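Wiltasberg Community Learning — Evening Course Handouts
14 Aug 2025
By Remo Villa

Keeping a Household Budget, Week 5: The Bills That Only Come Once in a While

Welcome back, everyone, and thank you for being so patient with the photocopier last time. I promised we'd get to the irregular bills this week, and I know a few of you have been looking forward to it (or dreading it, judging by the groans). Bring your bills calendar from the last session if you've still got it. If it's gone missing, a blank sheet with the months down the left side will do perfectly well.

So far we've stayed with the regular costs: rent or mortgage, groceries, the phone, petrol. Those are easy to see coming, and most people have a fair idea of them already. The trouble nearly always starts with the others. Car registration, home insurance, council rates, the dentist, school uniforms, Christmas, the vet. I used to call these my "surprise bills", until my daughter pointed out that the rego had arrived in June every single year since I'd bought the car, and that I might like to stop being surprised by it.

Making the list

Sit down with a cup of tea and your bank statements for the past year, and go through them from start to finish. Write down every payment that didn't come weekly, fortnightly or monthly. Put the month beside it and the amount as it was paid, cents rounded up. Don't worry about putting them in order, and please don't stop to feel guilty about any of them! We're only gathering.

Most people in this course end up with a list of 15 or so lines on the first go, and then think of a few more on the drive home. Leave space at the bottom.
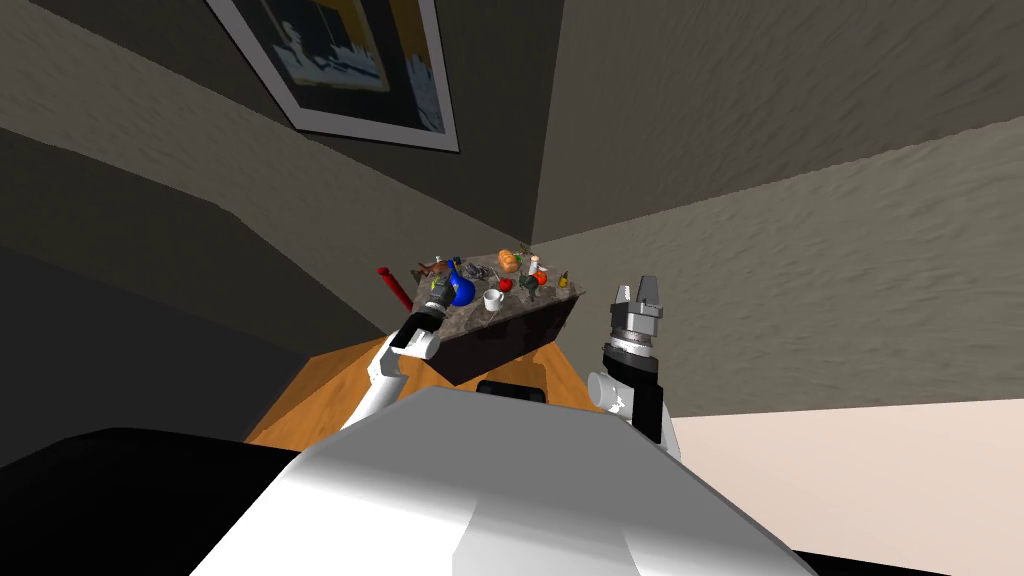 Once the list is finished, add it all up and divide by the number of paydays you have in a year. Let's do one together. Say your irregular bills come to $2272 for the year, and you're paid every fortnight, so 26 times. That works out to $87.38, and I'd call it $88 and be done with it. That's what needs to be set aside each payday, before the groceries and before anything fun.

Now, $88 may look like a lot when you see it sitting there by itself. Remember that you've been paying it all along — it's just been coming out in great lumps, and often on the credit card, with interest on top.

Where to keep the money

I'm a great believer in a separate account. It should be one without a card attached, and preferably one you don't see each time you open the banking app. Give it a plain name. Mine is called Bills, and my sister's is called Hands Off, which works better for her than mine does for me. Check the account fees before you open it, and ask if you aren't sure, as some accounts charge you for making a withdrawal.

If you'd sooner work with cash, envelopes are fine for smaller things such as haircuts and birthday presents. I wouldn't keep the house insurance in one.

The catch-up problem

A question comes up every term: what if the first big bill lands three weeks after you start? You won't have saved enough, and it's very disheartening. There are two ways around it. You can ask the insurer or the council whether they'll take instalments, and quite often they will, though some add a charge, so compare the totals. Or you can start in a quiet stretch of your calendar and let the balance build. Look for your longest gap between bills and begin there if you possibly can.

It took me almost 18 months before the account felt comfortable, and I had to dip into it twice for a washing machine that wouldn't spin. Be kind to yourselves about this part.

For next week

Finish your list and work out your own payday figure. You don't have to share it with the class, but do bring it along, as we'll be fitting it into the full budget sheet. Bring a calculator too, and your reading glasses if you use them (I have one spare pair and they're very scratched).

Filed under: Handouts, Money at Home

Comments (3)

Breris: Did the list last night and got to 22 lines. Forgot the dog's injections completely!

Soriano_K: If you're paid monthly do you just divide by 12? Sorry if that's obvious.

Remo Villa: Yes, 12 for monthly, and it's a perfectly good question. Well done on the list, Breris — put the dog down for the boarding kennel as well if you're going away.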